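Villurden Studio Notes - README

Hello! I'm the person behind this little dataset, which gathers my notes on the paintings and works on paper shown at Villurden, the artist-run gallery I helped hang for four years. It began as a spreadsheet for my own use and then other people started asking for it, so I've tidied it up a bit (only a bit) and put it here.

There are 895 entries, one per work, by 38 artists. Most are oils, with a decent run of monotypes and a few odd things in wax that I never knew where to file. 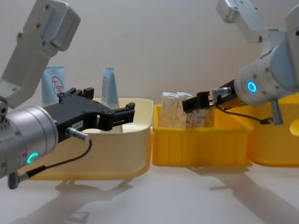 Plastic bins on the white table.

What's in each entry

You get the title, the artist, the year, the medium, the size in centimetres (height first, always) and a short note by me. The notes are opinionated. I wrote them standing in front of the work, usually with a pencil, and I've left in the places where I changed my mind. If one says "too much brown" and the next line says "no, the brown is the point", both stay.

The "series" field is patchy. Swati, the long group of night interiors, is complete. Dorkimano is missing its last few panels as they went straight from the studio to a buyer and I never saw them.

Titles are spelt as they were on the wall label, even where the catalogue disagrees. Tremeo, the summer show that opened in June, had two sets of labels and I went with the second. 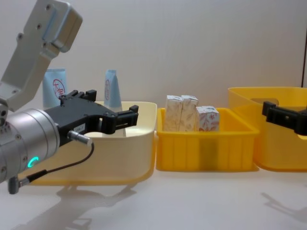
Known problems

Over 90 entries have no year. Some artists don't date their work and I'd sooner leave a blank than guess. Sizes for the framed monotypes are a muddle too - a few are the sheet, a few are the frame, and I can't always tell which from my own handwriting. Sorry!

The "mood" column is the one people argue with me over. I used plain words like tense, sleepy, cross and tender, and I picked them quickly. Please don't build anything serious on it. 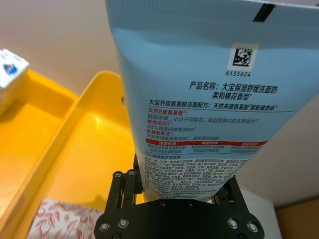
Talha Qureshi thinks the mood column should go altogether, on the grounds that "tense" covers half the Swati pictures and tells you nothing about how they're painted. Fair enough, and I've gone back and forth, but I'm keeping it for now. Just skip it if it annoys you.

Using it

Use the notes however you like, and quote them if they help. The artworks belong to the artists, so ask them about reproductions. Corrections are very welcome, particularly sizes.

Last updated December 2024.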